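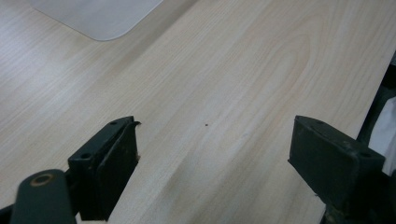
A clear table first: Gion Ruchti on storing small things

4 October 2023
By the Pedus home pages desk

Gion Ruchti starts every sorting job with a bare table. He wipes it, puts the lids and trays at the far end, and leaves the middle alone until he has decided what is going to be stored.

"People bring me a box and ask where things should go in it," he says. "I ask them to show me the table first. If there's post on it, and a mug, and somebody's charger, you end up sorting the post."

Ruchti has been helping households and small workshops with their storage for 20 years. He began in the stockroom at Baumgartner, a fittings supplier, where he was put in charge of 49 drawers of screws, hinges and brackets. He left to work for himself one February and has done so ever since, mostly in and near Kekmont.

He likes a pale table for the work. Small parts show up on it, and so does dirt. "One crumb on a light top and you see it straight away. On a dark one you find it with your sleeve."

Wood or a wood pattern makes no difference to him as long as the surface is flat and wipes clean. He uses a damp cloth, then a dry one, and goes along the grain out of habit. "My mother did it that way. I've no idea if it matters."

Most of our talk was about boxes. Ruchti favours clear plastic ones with straight sides, and he buys them in pairs. He has tried wicker, card and metal, and still keeps his own sewing things in a biscuit tin, but for anything shared by more than one person he goes back to plastic.

"You can see there's something in it. You may not know what it is, but you know the box isn't empty, and you don't buy the same thing again."
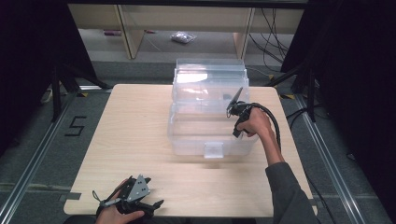
Two clear boxes stacked towards the back of the table, with a dark item faintly visible in the upper one.

He stacks two high and stops there. A third box, he says, means that the bottom one never gets opened. Heavier things go low, and the latch should face the person who will be using it.

"I had a customer with a stack of 6 in the hall cupboard. Very neat. She told me she hadn't seen the bottom one's contents in nearly two years, and it was her winter gloves."

Does he label them? Sometimes. Drukosa, the craft supply shop where he runs a Saturday session, wanted printed labels on everything, and he agreed to it for the shelves the customers use. At home he writes on masking tape and peels it off when the contents change.

Small loose items go into clear bags before they go into a box. He leaves the bags unsealed if they are used every week. Anything he can't name goes to one side — on a shelf, never back on the table — and he looks at it again at the end.

I asked what he does with lids that no longer fit anything. "Keep them a month, then out. I've used one as a tray for beads. But you only need the one tray."

His next sessions at Drukosa cover kitchen drawers and then cables, which he says he has been putting off.

Recent items
Cleaning the inside of a bread bin
Which shelf for the heavy pans?
Sewing drawers: readers' replies
A weekend in the Kekmont allotments

Contact the desk | Copyright Pedus 2023 | Back to top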